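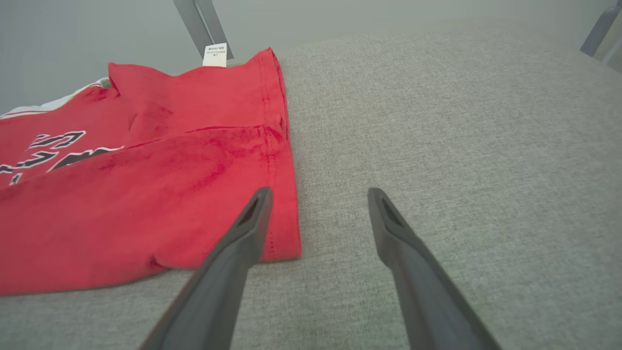 검색어를 입력하세요 검색 최근 검색어 전체삭제

빨래 개기 타래 시작합니다. 화요일 저녁이고 저는 지금 기분이 아주 좋아요. 오늘의 주인공은 빨간 불스 티셔츠!!

제가 티셔츠 개는 법에 빠진 게 5월부터인데요, 그전까지는 그냥 반 접고 또 반 접어서 서랍에 쑤셔 넣는 사람이었어요. 그런데 한번 제대로 개어 보니까 서랍 여는 게 즐거워지더라고요 (진짜예요).

저는 소파에서 갭니다. 침대는 너무 푹신해서 선이 안 잡히고 식탁은 늘 뭐가 올라와 있어서요. 저희 집 회색 소파 방석이 티셔츠 한 장 펴기에 딱 좋은 크기예요.

이 티는 몸판이 빨강이고 소매가 흰색이에요. 소매 이어지는 데에 빨강 하양 줄무늬 띠가 들어가 있고 목은 브이넥. 이 띠가 정말 예뻐서 저는 갤 때 꼭 띠를 기준선으로 잡아요. 자를 대는 것보다 편해요!

순서 갑니다. 앞면이 위로 오게 눕히고, 목이 왼쪽, 밑단이 오른쪽으로 가게 옆으로 돌려 놓아요. 세로로 놓고 개는 분이 더 많을 텐데 저는 소파에 앉아서 하니까 옆으로 놓는 게 팔이 덜 아파요.

다음은 소매. 한쪽씩 몸판 안으로 접어 넣습니다. 두 쪽을 한꺼번에 하려고 하면 꼭 한쪽이 비뚤어져요. 저는 제 몸에서 가까운 쪽부터!
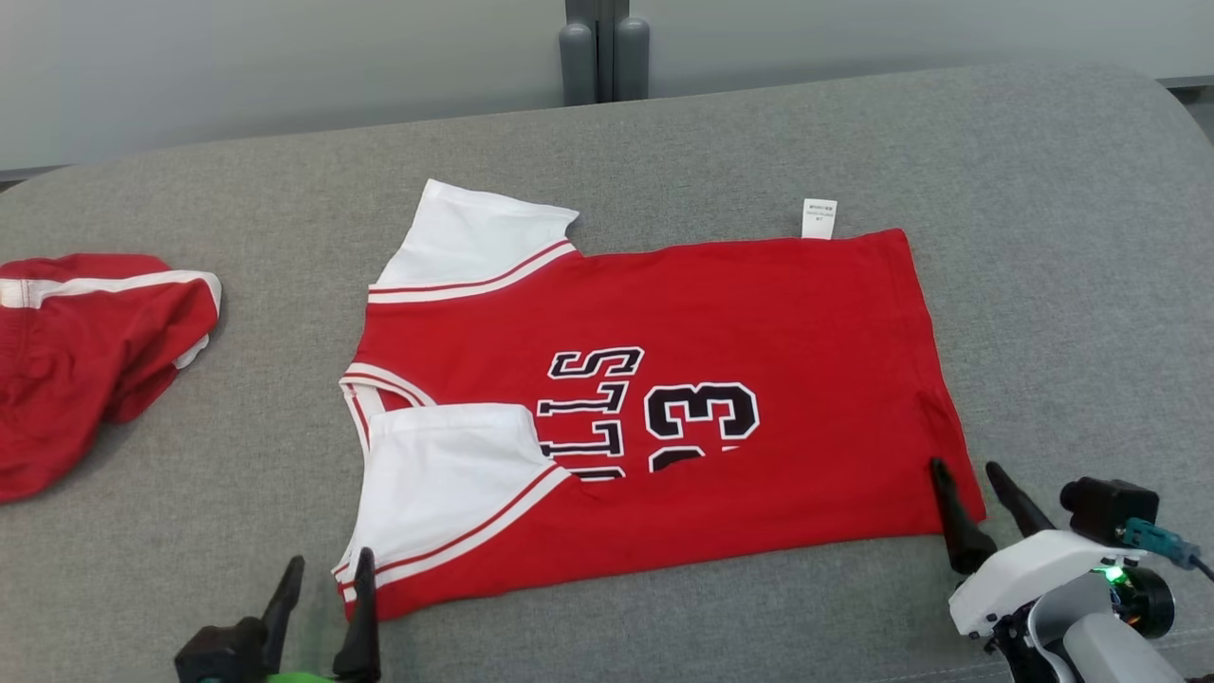 소매가 글자 위로 올라와도 신경 쓰지 마세요. 어차피 다음 단계에서 다 안으로 들어갑니다. 중요한 건 소매 끝이 반대편 옆선을 안 넘는 거예요. 넘으면 나중에 모서리가 두툼해져요.

그리고 23번!! BULLS 글자랑 숫자가 큼직하게 들어간 옷은 프린트 한가운데에 접는 선이 오지 않게 하는 편이 좋아요. 저는 조금 비대칭이 되더라도 숫자는 살리는 쪽입니다. 개어 놓았을 때 숫자가 위로 보이면 서랍에서 찾기도 쉽고요.

케어라벨이 옆으로 삐죽 나오는 건 손가락으로 쓱 밀어 넣으면 끝. 자르지는 마세요, 저는 예전에 자르다가 옆선 실까지 잘랐습니다... 꿰매는 데 18분 걸렸어요.

옆선 접고 나면 밑단에서 목 쪽으로 한 번, 다시 한 번. 손바닥으로 공기 빼면서 쓸어 주면 선이 확 살아나요. 이 순간이 제일 좋아요. 박음질 선이 위아래로 나란히 맞으면 혼자 박수 칩니다.

빨간 농구 반바지는 마지막이에요. 가랑이 맞춰서 반, 허리에서 밑으로 반, 또 반. 저는 위아래 세트를 꼭 같이 포개서 넣어요. 따로 두면 입고 싶은 날 아침에 꼭 한쪽만 나오거든요.

빨간 옷 세탁 물어보신 분이 계셔서 같이 적어요. 뒤집어서 찬물, 흰옷이랑은 따로, 건조기는 안 돌리고 그늘에 널기. 흰 소매가 붙은 옷이라 이것만큼은 꼭 지킵니다. 다 된 세탁기 안에 오래 두는 것도 금지!

개는 동안 Noemi Costa가 추천해 준 재생목록 들었는데 이것도 너무 좋았어요. 네 곡이면 티셔츠 한 서랍이 끝나요. 다음 타래는 후드티로 올게요. 후드는 모자 부분을 아직 연구 중이라 좋은 방법 아시면 꼭 알려 주세요!

댓글

Ekene Jibrin
옆으로 돌려 놓는 건 생각도 못 했네요. 저도 소파파라 바로 해 봅니다.

Thaís Vasconcelos
후드는 모자를 등 쪽으로 눕히고 몸판을 다 접은 다음 모자 안에 쏙 넣어 보세요. 굴러다니지도 않고 귀여워요.

Ajith Shetty
번호 살려서 개는 거 공감합니다. 저는 유니폼만 서랍 한 칸을 따로 써요.

Serena Mancuso
라벨 자르다 구멍 낸 사람 여기도 있어요 ㅠㅠ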